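Brivero bets on cable demonstrations, but the count says little

Starkoswood, January 2022

Brivero says it has recorded 1147 demonstrations of a robot arm handling cable on a perforated board, and that the collection will be enough to train a system that routes wiring on its own. The company made the announcement from its workshop in Starkoswood. It did not release any results from the trained system, and it would not say when it plans to.

The idea is easy to follow. A person steers the arm through a job, the cameras and joint readings are saved, and a learning program is later asked to imitate what it was shown. Do this often enough, the thinking goes, and the program picks up the knack. How often is enough is the part on which Brivero has the least to offer. 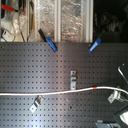
A white cable with a short red mark runs across the board, which carries three metal brackets.

Cable is a fair choice for a hard test. It bends, springs back and slides out of a grip, and it rarely lies the same way two times in a row. Factories still give much of this work to people for that reason. A robot that could do it reliably would find buyers.

But the workshop board is a tidy place compared with the inside of a machine cabinet. The brackets are out in the open. Nothing has to be pushed behind a panel or fed through a gap by feel. Brivero lists 15 bracket layouts in its summary of the work and calls them "broad coverage." A control cabinet in an ordinary plant can differ from the one next to it in more ways than that.
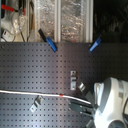

The gripper close to the cable at the lower right of the board.

The headline figure also needs some unpacking. According to the summary, 200 of the recordings were set aside for testing, which is normal practice and leaves fewer for training. The summary doesn't say whether the test recordings use the same layouts as the rest. If they do, a good score would show that the system can repeat what it has seen. A customer would want to know what happens on a board it hasn't seen, with a stiffer cable or a bracket turned the other way.

Failed attempts are missing from the count as well. Brivero says runs in which the cable was dropped were deleted and done over. That makes for a clean collection, and it may also leave the program with no idea what to do after a slip. Several labs keep their bad runs on purpose. Asked if it had considered this, the company said it was "looking at all options."

Lumenta, the Wasden equipment maker that is paying for part of the project, is more upbeat. It expects the system to be in trial use by June. It has given dates before: an earlier bin-sorting project with a different partner was promised in six months and took 18.
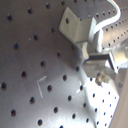
One former operator, asked for a view on the method, said the recordings pick up the habits of whoever is at the controls, good and bad, and that two people will seldom pull a cable taut in the same way. The same operator thought a smaller set made by one careful person might be worth more than a big one made by many hands in a hurry. Brivero's summary gives no breakdown by operator.

There is a question of cost, too. Each recording takes up a person's time and leaves someone to put the cable back for the next try. Neither company would give an hourly figure. Without one it's hard to judge whether teaching a robot this way is cheaper than programming the moves by hand, at least for a plant that builds the same cabinet all year.

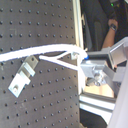

What the companies have promised

Brivero says it will publish part of the collection, with the camera views and arm positions but without the training code. It has not said how large that part will be. Lumenta says the trial in Wasden will use production cable and a cabinet door in place of the flat board, and that a worker will be on hand to step in.

Neither company has agreed to report how often that worker has to. Brivero said it would "share what is useful" once the trial is over.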